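Workshop notebook, Ekura bench
April 17, 2022

Started the day meaning to tidy the parts drawer and ended it, as usual, with the recorder frame from the Destham airfield spread over two benches. It is a cockpit voice recorder out of an old turboprop, long retired, and the museum at Destham would like to know whether the memory can still be read before it goes behind glass. No hurry on their side, they say, though they do ring rather often!

Case number on the plate ends 1392, which agrees with the delivery note. The airframe log gives 3384 landings up to the last entry in June, and I have copied that inside the cover of this book so we can stop hunting for the photocopy.

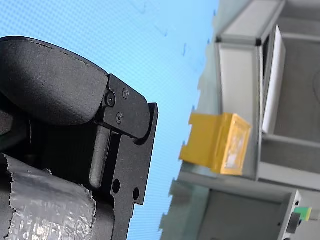
Screws in the bracket plate, close up.

The underwater beacon came off first. The battery in it is years past its date, so it has gone in the metal cabinet with a label on and should stay there until the Bistberg people collect it. Please don't be tempted to test it in the sink, however much fun that was last time.

Spent the rest of the morning on the ribbon cable. Continuity is good on all but 4 of the lines, and I think those are only tarnish at the connector - a gentle clean with the fibre pen brought a fifth one back while I was having my tea, so I am hopeful about the others. I used the Ramasamy adapter, the older one with the bent shield, and it seated much better than the new one. Whoever packed it away so nicely, thank you.

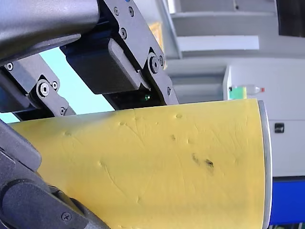

Dark marks on the yellow covering.

After lunch, a first go at a read. The adapter saw the memory board on the second try and gave us about 6 minutes of data before the checksum errors began. Plenty of hiss on the area microphone channel and something that could be a chime, but I'd not swear to it. Saved to the shared drive and copied to the spare disk.
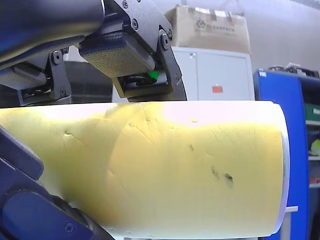

To do next

Clean the remaining contacts and read again from the start.
Ask Destham for the maintenance sheets, the back pages too.
Order more fibre pens (we are down to the chewed one).
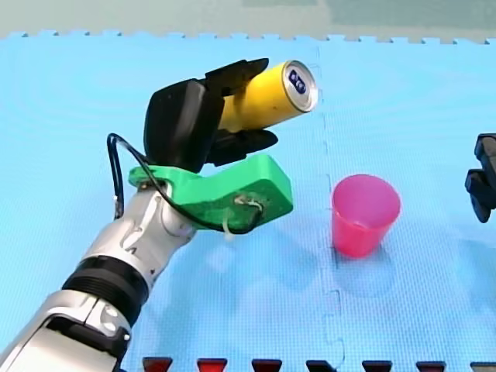 Green bracket at the wrist, black gripper above it.

Board is back in its antistatic bag, top shelf, left-hand side. I've left the adapter plugged in at the bench end so the settings aren't lost.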